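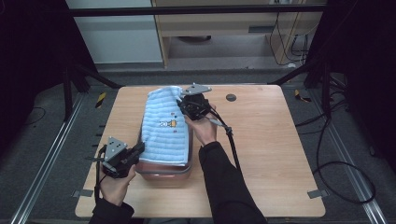 A striped blue towel and a container on the table at Callow.

26 March 2025

Callow is opening a second linen library, and I couldn't be happier

I'm Kittipong Luangrath, and I run Callow, the household linen library in Grerkby. If you haven't borrowed from us yet, it works like a book library, only with towels, sheets and tablecloths. You take what you need, you wash it at home, you bring it back.

This July we're opening a second branch, in the old Panicker shoe shop on Bisach Street – yes, the one with the green door! We've got 700 pieces ready to go on the shelves, and I've folded far too many of them myself.

I started lending towels when my cousins came to stay and I ran out on the first night (a neighbor lent me hers, and they were much nicer than mine). Plenty of people have guests twice a year and no closet to speak of, so it caught on pretty fast.

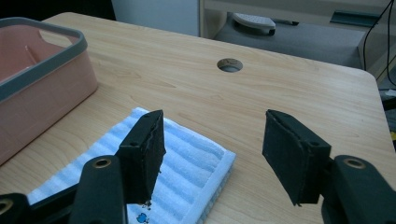

Tabletop at Callow, March 2025.

Borrowing is free for anyone who lives in town. You can take up to 7 pieces at a time and keep them for two weeks, and families with a new baby get five weeks. The kids' towels go quickly, so please ask me to put one aside if you've got your eye on it.

We'd also love your spare bath towels – clean, dry and without holes, please. Flannel sheets are welcome too, but we're full up on pillowcases for now.

Reporters and neighbors are welcome to stop by the Grerkby branch any afternoon and ask for me at the desk. I'm happy to talk about towels for as long as you'll let me.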